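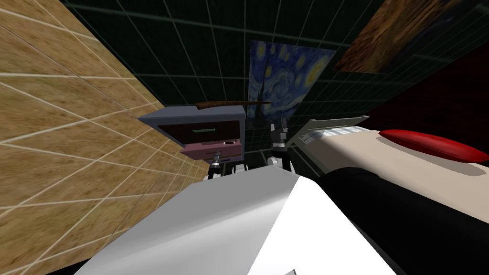 Notebook, August, 7:40 in the morning. Before the others come I want to write down what has changed for the room attendants' work, because Kazue Tsuchiya asked me for it and because in the meetings we speak only of cycle times. Suvolari, who run the guest house at Virnwood, want the two-arm unit to do the first part of a room: clear what guests leave on the furniture, put the pillow right, close the drawers. The attendant comes after and does the rest. So this week I keep working in the simulated bedroom, and most of my attention goes to the nightstand. The stick on top of it is a harder object than I expected when we made the list. It is long and thin and it goes a little past the right edge of the top, so the arm that works from the side of the bed meets the end of it early, and with the headboard rail there the wrist has not much freedom. For a person this is one movement without thinking. For us it is a page of settings.

Settings for today's session: approach speed reduced to 3 on our scale, both arms enabled, drawers not included in the task. Wall paintings stay as they were in the last version. Grigore Mihăilă wanted to remove them to make the rendering lighter, but Kazue is against it. The rooms at Virnwood have pictures on the walls and she wants the camera side to live with them from the beginning. I agree with her, although my computer does not.

What I learned at Virnwood (I was there one full shift, and I also talked with the attendants in their break):

The work is given to them by room. Each person has a list, and the list is theirs. They decide the order. One woman begins always with the rooms on the side where the sun comes first, so that she can do the windows before it is hot. When the unit goes in front of them, the order will be decided by the unit, or better said by the schedule software from Brouwer which sends the unit around. I did not understand before how much this matters. They asked me about the order four or five times and about the arms almost never.

Second thing. The clearing of the nightstand is where they learn about the guest. Medicine, glasses, a child's toy, a half-finished book put face down. They adjust after this how they make the room. If a machine has already put all in the tray, they find a tray. One attendant told me: "Then I clean for a tray." I have written this down exactly and I will put it in the report to Suvolari also, even if it is not a number.

Third thing, on the other side. The bending. The lower drawers and the space between the bed and the nightstand are hard for the back and the knees, and everyone who has done the job for more than a few years spoke of it. For this they want the machine, and they want it quickly. They would give it the lower drawers tomorrow. We have the lower drawers in phase two, because the handles are difficult. I think we have the phases in the wrong order from the view of the people, and I said this to Grigore in the car. He said the contract is by phases. Both are true.

Grasp trials, notes as I go:

Right arm from above is not good. The camera on the wrist looks mostly at the wall and the painting, and I have little of the object to work with. Moved the start pose lower.
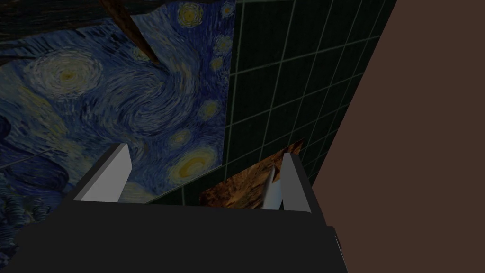 The fingers I leave wide open until the last part of the approach, as in the protocol from Trestness. Grigore prefers to close them to half earlier, he says it is faster and it looks more sure to somebody who stands near. I had not thought about how it looks. But at Virnwood the attendants will walk past the open door of a room where this is moving, many times in one day, so how it looks is maybe also a part of the design. To ask Kazue if she can show the two versions to the attendants on video and let them choose.

Count in the log at the break: 227 attempts since the beginning of the task. I do not put the success rate here, the scoring script was changed in the middle and the old part must be scored again. Somebody (me) should do this before Suvolari call.

Afternoon. Talked with Kazue for a long time about the list. Her proposal: the attendant keeps her list and sends the unit herself, to the room she wants next, with a button on the phone. The unit waits if she does not send it. Brouwer will say that it loses time. My own estimate is 8 minutes in one shift, which I can accept, and I think the head of housekeeping can accept it too. It also means that an attendant can look in the room first and keep the unit out, for example when there are many small personal things. Kazue calls this "look first, send after". I would like it in the written plan with these words.

Grigore is not convinced. He worries that the unit will stand in the corridor and then the management will ask what they paid for. He is right that they will ask. I wrote that we should test both ways, 3 shifts each, with the same people and the same floor, and ask them after every shift, before they have gone home.

Still open:

Who is called when the unit stops in a room? Today the answer in the plan is "operator". At Virnwood there is no operator. If it is the attendant, it must be in her hours and in her pay — this is for Suvolari to answer, but we must put the question.

Training. They asked for it in small groups and during paid time, on a real room and without slides.

What happens with found objects. Now there is a paper form, signed by the person who found it. A machine does not sign.

For tomorrow: start pose lower again by a small step, old scoring, mail to Trestness about the finger opening, and send Kazue the text above after I have corrected my articles.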